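Set walk-through, Brusgate (the newsroom drama), Stage 14, Fri 21 October

I did this one before the cast call, coffee in hand, so forgive the scribbles!

Fire exits: OK. Both doors clear.

Cables by the anchor desk: FAIL. Tahmineh tripped here in June and I'm still finding loose tape (grr).
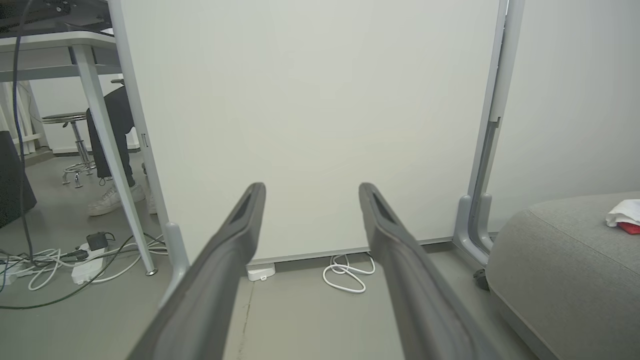 I've asked her crew to re-tape the lot before the election night episode shoots.

Lighting grid: OK, tags all in date.

Panels: see note, please check the wheel brakes. 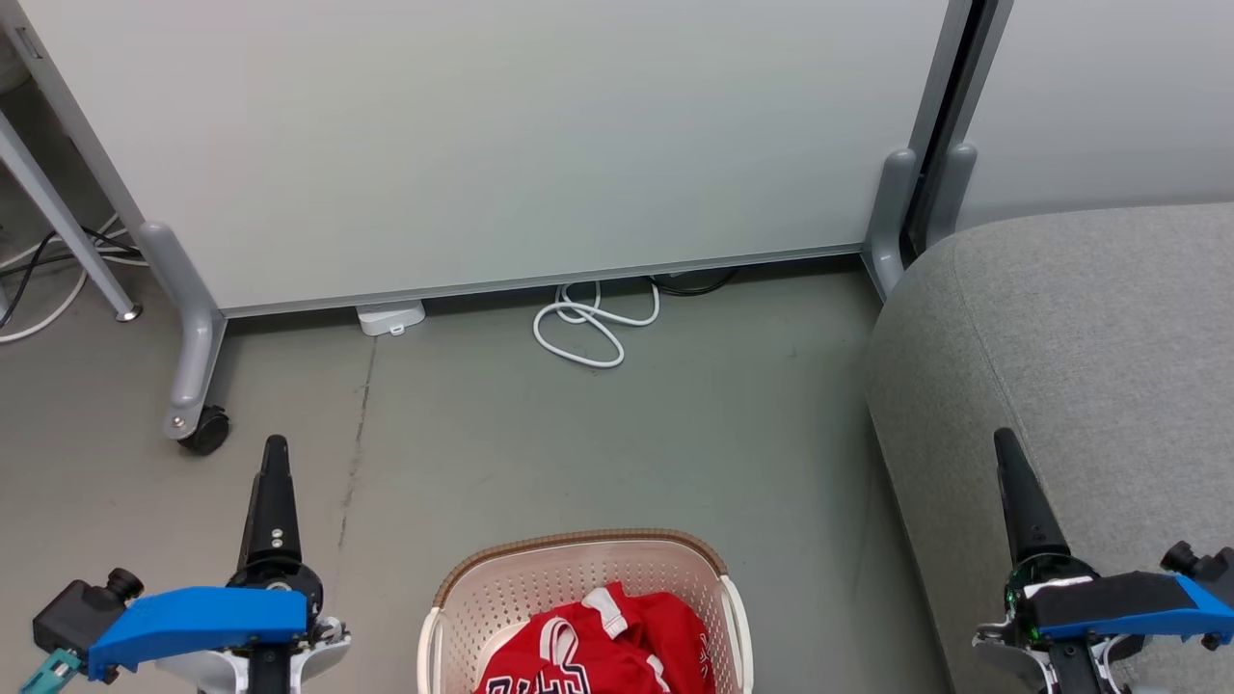 Panel on its caster, sofa in front.

Extinguishers: OK, though number 33 needs a new tag.

Wardrobe: tidy up, please!

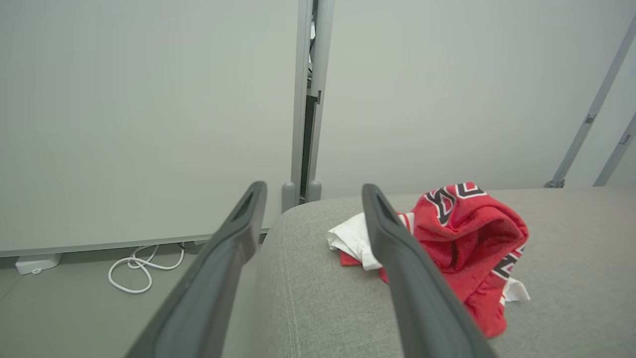
Red cloth on the gray seat.

Signed, Polyxeni Makris

We use cookies to improve your visit. Accept | Manage settings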